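渡轮到瓦尔诺的那天

我得先说那条船！它叫“比斯卡号”（Bisska），船身漆得厚厚的，一层盖一层，像谁家过年时舍不得刮掉旧漆的门框。我十一岁那年三月第一次坐它去瓦尔诺岛，外婆坐在我旁边，膝上搁着一只饼干盒，盒盖用两根皮筋勒着，里面全是种子。

外婆要去岛上种豆子。全家人都说她疯了，岛上风那么大，盐那么重，连葱都长得歪歪扭扭。可她就是高兴，高兴得一路上不停地跟我说话，说豆子的脾气，说哪一种爱爬竿，哪一种懒，开了花也不肯动弹。我听得入了迷，连海都忘了看。

“普莱托拉，”她打开盒子，拈出一粒给我，“这个最好。紫的，下了锅就变绿，你说神不神？”

我把那粒豆子攥在手心里，一直攥到靠岸。

岛上的房子比我想的还要小，门朝着海，窗朝着山。外婆放下包袱，水都没喝一口，就拉着我去看地。那块地！坡上斜斜的一片，石头比土多，草根盘得像旧毛线。她蹲下去抓了一把土，放在鼻子底下闻，闻完又递给我闻。我闻到了铁锈、海带，还有一点点像雨伞收起来以后的味道。

“好土。”她说。

我也跟着说好土。那时候她说什么我都信，现在想想，我还是信。
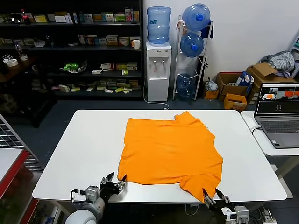
我们捡了六天石头。捡出来的石头垒成一道矮墙，正好挡住海上来的风，外婆说这叫一样东西派两样用场。晚上我的指甲缝里全是泥，洗也洗不净，我就举着手给她看，她也举着手给我看，两个人笑得灯都跟着晃（灯是挂在梁上的，风一进来它就晃，可我那时坚持认为是我们笑的）。

第七天下种。五百粒豆子，她数一遍，我数一遍，我数出来总是不对，她就让我从头再数。数到后来天都暗了，她把盒子一合：“算了，豆子自己心里有数。”

然后就是等。等豆子的日子真好啊！早上起来第一件事是跑到坡上趴着看，脸贴着地，看有没有哪一块土鼓起来。有一回我看见一道裂缝，激动得一路喊回去，外婆光着一只脚就跑出来了，跑到跟前一看，是只甲虫在往外拱。她也不恼，跟我一起趴着，看完那只甲虫怎么翻过石头，怎么掉下去，又怎么重新爬。

斯坦克维丘斯杂货铺在码头边上，卖绳子、煤油、腌鱼和信纸。铺子的老板每天问我一遍：“出来了没有？”我每天回答一遍：“快了！”后来等着取信的人也问，修渔网的人也问，再后来，我一进门，满屋子的人都把头抬起来。

那天早上下了点小雨。我跑到坡上，看见一个弯弯的、白白的小脖子，顶着半片豆壳，从石头边上探出来。旁边还有一个，再旁边又有一个。我没有喊。我站在那里，忽然觉得喊出来会吓着它们。我踮着脚走回去，走到外婆床边，凑到她耳朵跟前，用最小的声音说：

“出来了。”

她一下子就坐起来了。

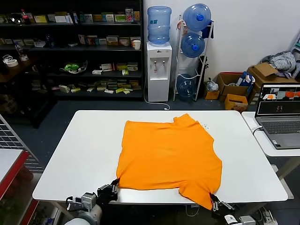
夏天的尾巴

豆子爬满了竿子，又爬上了矮墙，有几根胆子大的，一直伸到窗台上来，早晨推窗要先把它们轻轻拨开。花是淡紫的，蜜蜂不知道从哪里飞来那么多，嗡嗡嗡，整面坡都在响。外婆走到哪里都哼歌，哼得没有一句在调上，我跟着她哼，也跑调，可两个人跑的居然是同一个调！

收豆子那天，杂货铺关了半天门。老板扛着筐来了，修渔网的也来了，比斯卡号上的水手还没换下靴子就往坡上跑。外婆在院子里架起一口大锅，水滚了，她把第一把紫豆角撒进去，大家都挤过来看，头碰着头，蒸汽糊了满脸。

紫色一点一点退下去，绿色一点一点浮上来。

“变了，变了！”那个水手叫得比我还响。

我们用盐和油拌着吃，盘子不够，有人拿锅盖接着。天黑得很慢，海那边还亮着一条。外婆把留种的豆子一粒一粒剥进饼干盒里，剥几粒，就抬头看看院子里的人，再低头接着剥。我靠在她身上，数她剥了多少，数着数着又乱了，只好从头来过。

渡轮鸣了一声笛，水手跳起来找他的帽子。

“明年还种吧？”他一边往坡下跑一边回头喊。

外婆忙着套皮筋，腾不出嘴来，我就替她喊了：“种！”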